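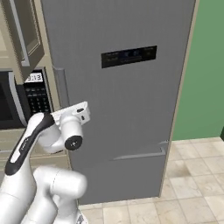 シミュレーションの台所。冷蔵庫の縦の取っ手の前にあるロボットの手。

コラム > 暮らしと技術 > 意見

冷蔵庫を開ける仕事について

セタレ・ザマニ(Setareh Zamani)

家事をするロボットはもうできるのか、と聞かれることが増えました。私は前に Niveck という会社で、家電の扉や取っ手の耐久試験をしていました。ですから親戚や近所の人は、私がロボットのことも知っていると考えるようです。知っていることは多くありません。しかし、扉については少し意見があります。日本語は私の三番目の言語ですので、言い方が固いところがあると思いますが、読んでいただければうれしいです。

先に私の答えを書いておきます。一つの決まった家事を、決まった場所で、時間をかけてするのであれば、機械はだいたいできるところまで来ています。けれども「台所を頼みます」と言って人が出かけることは、まだできません。この二つの間の距離は、宣伝の動画を見て感じる距離よりもかなり長いと私は思います。

なぜ私が冷蔵庫の話をするかと言いますと、冷蔵庫の扉は家の中でとても公平な試験だからです。誰でも開けられます。三歳の子どもでも、体重を後ろにかければ開けてしまいます(私の娘がそうでした)。ところが、この動作を言葉で全部説明してくださいと言われると、大人でも困ります。

Niveck で働き始めた最初の週に、私は先輩から、扉を開ける動作を紙に書くように言われました。私は「取っ手を持つ。引く。」と二行書きました。先輩はその紙を返して、もう一度と言いました。夕方には二枚になっていました。手を取っ手の高さまで上げる。指を取っ手と扉の間のすき間に入れる。指を曲げる。まっすぐ手前に引く。ゴムのパッキンが離れるときに、急に力が要らなくなるので、そこで力を抜く。そのあとは、まっすぐ引いてはいけない。扉はちょうつがいを中心に回るから、手も円を描いて動かなければならない。そして自分の体が扉の通り道にあるなら、足を一歩下げる。

人間はこの円のことを考えません。手首と肘が勝手に合わせてくれます。ロボットの場合は、誰かがこの円を計算するか、あるいはたくさんの失敗から覚えさせるかをしなければなりません。少し円から外れると、手が取っ手から滑るか、取っ手に無理な力がかかります。私は仕事で、無理な力がかかった取っ手をたくさん見ました。ねじの周りから割れてきます。音は小さいですが、いやな音です。

それで、今の研究者は多くの練習をコンピューターの中の台所でさせています。この方法を「ずるい」と言う人がいますが、私はそう思いません。飛行機の操縦士も、地上の装置で練習をします。コンピューターの中なら、取っ手が割れてもお金はかかりませんし、牛乳も床にこぼれません。夜中に続けても、下の階の人が怒りません。

友人の Hedvig Bråten は、Mirkano という小さい会社で、こういう台所を作る仕事をしています。仕事の名前を聞いたとき、私は家具の会社だと思いました。彼女の台所には引き出しがあり、タイルの床があり、壁には色が塗ってあります。食べ物のにおいだけがありません。十一月に彼女が日本に来たとき、うちの本当の台所で紅茶を飲みながら、一つの結果を教えてくれました。冷蔵庫の扉を開ける課題を、置き場所や取っ手の形を少しずつ変えて、2307回させたそうです。成功は1088回でした。半分に少し足りません。

私はこの数字を聞いて、まず「悪い」と言いました。Hedvig は「良くなった」と言いました。しばらく話して、二人とも正しいということになりました。前の年には、形を変えた取っ手ではほとんど開かなかったそうですから、研究としては大きい進歩です。しかし家庭の機械としては、二回に一回開かない冷蔵庫係を、誰が雇うでしょうか。洗濯機が二回に一回しか回らなければ、私たちはその日に店に電話をします。

家電の世界では、一回の失敗の意味が研究の世界と違います。私のいた試験室では、扉を何万回も開け閉めしました。最後の一回で取っ手がゆるんだら、それは不合格でした。それまでの全部の成功は、報告書の中では一行にもなりませんでした。厳しすぎると若いときは思いましたが、今は理由がわかります。家の人は毎日、何回も扉を開けます。百回に一回の失敗は、一週間に何度も起きる失敗です。
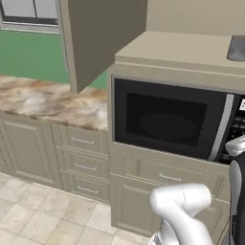

もう一つ、私が大事だと思うのは、失敗の仕方です。人間の手伝いの人は、開かないときに「開きません」と言います。それから、引っかかっているものを見たり、もう片方の手で押さえたりします。機械の多くは、開かないことに気がつかないで、次の動作に進みます。扉が閉まったままなのに、空中で牛乳をつかむ動作をして、空中に牛乳を置きます。初めてそういう動画を見たとき、私は笑いました。二回目は少し悲しくなりました。まじめに働いているように見えるからです。もちろん、機械に気持ちがあると言いたいのではありません。見ている私の方の問題です。

最近の研究では、途中で確かめる仕組みが入ってきました。扉が動いたかどうかを見て、動いていなければやり直します。これは本当に良い方向だと思います。私の意見では、成功の割合が少し上がることよりも、失敗に自分で気がつくことの方が、家庭ではずっと役に立ちます。気がつく機械となら、人は一緒に働けます。

次に電子レンジの話をします。電子レンジは冷蔵庫より小さいので、簡単だと考える人が多いです。けれども私は、レンジの方が難しいのではないかと思っています。まず、扉の開け方が製品によって違います。ボタンを押すもの、手前に倒すもの、横に引くものがあります。私の家のものは、引くときに本体が少し動くので、左手で上を押さえなければなりません。説明書には書いてありません。家族は全員知っています。夫の母が泊まりに来ると、最初の朝に必ず台所から「あれ」という声がします。

それから、中に皿を置かなければなりません。皿は平らに置く必要があり、汁があれば傾けてはいけません。出すときには皿が熱いかもしれません。どのくらい温めるかは、ご飯の量と、昨日のものか今朝のものかで変わります。ボタンは小さくて、同じ形のものが並んでいます。温めている間は待つのですが、この「待つ」の間に人間はスプーンを出したり、お茶をいれたりします。ロボットに一つずつ順番に頼むと、食事が始まるまでに長い時間がかかります。

時間について、もう少し書きます。去年、私は Starnex という会社の発表会を見に行きました。腕の付いた機械が、冷蔵庫を開けて、飲み物を一本取り、閉めて、机に置くという発表でした。全部できました。会場の人は拍手をしましたし、私もしました。かかった時間は113秒でした。家に帰って、娘に同じことをしてもらいましたら、時計を見る前に終わっていました。

この比較を意地悪だと思う人もいるでしょう。速さは、あとから良くなるかもしれません。それに、113秒でも十分にありがたい人がいます。私がそれを学んだのは、Grønli という介護の家の話を聞いたときです。Hedvig のおばさんがそこで暮らしています。おばさんは手の関節が悪くて、自分の部屋の小さい冷蔵庫が開けられません。飲み物が欲しいときは、ベルを押して職員を待ちます。職員は親切ですが、忙しい時間には長く待つことになります。おばさんは、遅い機械でもかまわない、夜中に人を呼ばなくていいなら、と言ったそうです。

この話を聞いて、私の意見は少し変わりました。それまで私は、人間と同じ速さ、同じ確かさになるまでは売るべきではないと考えていました。今は、誰が使うのかを先に聞くようにしています。健康な大人が三人いる家で、冷蔵庫を開ける機械は要りません。手の悪い人が一人で過ごす部屋では、一つの扉だけを開ける機械でも、生活が変わります。そしてそこでは、扉は一つで、場所も変わりません。機械にとって一番やさしい条件が、一番必要な人の部屋にあるわけです。会社がこういうところから始めないのは、少し不思議に思います。おそらく市場が小さく見えるのでしょう。

反対の意見も紹介しておきます。Niveck の昔の同僚の一人は、ロボットに合わせて家を変えればいいと言います。冷蔵庫に小さいモーターを入れれば、扉は自分で開く。腕が引く必要はない。技術者として、この考えはよくわかります。自動ドアの前に、ドアを開けるロボットを置く人はいません。食器洗い機も、人間の手のまねをしないで皿を洗っています。

しかし、家はなかなか変わりません。私の母の冷蔵庫は1995年に買ったもので、まだ動いています。電気をたくさん使うので、行くたびに替えましょうと言いますが、母は替えません。取っ手は二回直してあり、一度は私が直しました。部品は試験室で捨てるものをもらって、やすりで削って合わせました。もとの形とは少し違います。こういう取っ手は、どのカタログにも、どのシミュレーションにも入っていません。世界の台所には、こういうものがたくさんあるはずです。

Hedvig にその取っ手の話をすると、彼女は写真を送ってほしいと言いました。寸法も測ってほしいと言いました。彼女の台所に入れるつもりなのだと思います。母に頼むと、どうしてそんなものを測るのかと聞かれ、説明に電話で三十分かかりました。母の結論は、機械が来るなら先に床を掃除しなければならない、というものでした。

床のことは、冗談のようですが大切です。シミュレーションの床には、ふつう何も落ちていません。本当の台所の床には、玉ねぎの皮や、子どもの靴下や、買い物の袋があります。人間は足でちょっと寄せて通ります。この「足で寄せる」という動作を、私はまだどの発表会でも見たことがありません。買い物の袋が取っ手にかけてある家もあります。うちもそうです。扉を開ける前に袋をどこかに移さなければならず、どこに移すかは、袋の中に卵があるかどうかで決まります。

ですから、家事は動作の集まりだと考えると、いつも少し足りなくなります。扉を開けることは練習できますし、だんだん上手になるでしょう。ボタンを押すことも同じです。難しいのは、その前にある小さい判断です。今開けてもいいか。後ろに人がいないか。猫が入ろうとしていないか。夜の十一時に冷蔵庫のケーキを出してくれと子どもが言ったら、出すべきか。最後のは、うちでは夫も正しくできません。

工場の方はどうかという質問もよく受けます。私の経験では、工場の方がずっと進んでいます。部品は同じ向きで来ますし、床には線が引いてあり、関係のない人は入りません。それでも、Niveck の組み立ての場所では、パッキンを溝にはめる仕事は最後まで人の手に残っていました。柔らかくて、日によって硬さが変わるからです。寒い朝のパッキンは、言うことを聞きません。ベテランの女性が手のひらで少し温めてから入れていたのを、私はよく覚えています。柔らかいものは、工場でも台所でも、機械の苦手なものです。洗濯物もそうですし、ほうれん草もそうです。

では、私たちは何を待てばよいのでしょうか。私が店で家庭用のロボットを見たら、店の人に聞きたいことがいくつかあります。できないとき、自分でわかりますか。途中で止めたら、皿を持ったままになりますか。取っ手を壊したとき、誰が払いますか。動画は何回目の撮影ですか。最後の質問には、たぶん答えてもらえません。けれども、全部の試行の数と成功の数を、Mirkano の人が私に教えてくれたように箱の横に書いてくれる会社があれば、数字が良くなくても、私はその会社を信用します。冷蔵庫の箱には、電気の使用量が書いてあります。同じことだと思います。

国が基準を作るべきだという考えもありますが、私にはまだ早いかどうか判断ができません。試験の仕事をした者としては、基準があると安心です。一方で、基準が早くできすぎると、会社は基準の扉だけを上手に開けるようになります。耐久試験でもそういうことがありました。試験の角度では強いのに、子どもがぶら下がると弱い取っ手です。合格でした。あとで苦情が来て、試験の方を直しました。

母の取っ手の寸法は、先週やっと届きました。定規ではなく、裁縫の巻き尺で測ってあり、数字の横に「だいたい」と書いてあります。Hedvig にそのまま送りましたら、厚さがわからないという返事が来ました。もう一度母に電話をして、今度は厚さもお願いするつもりです。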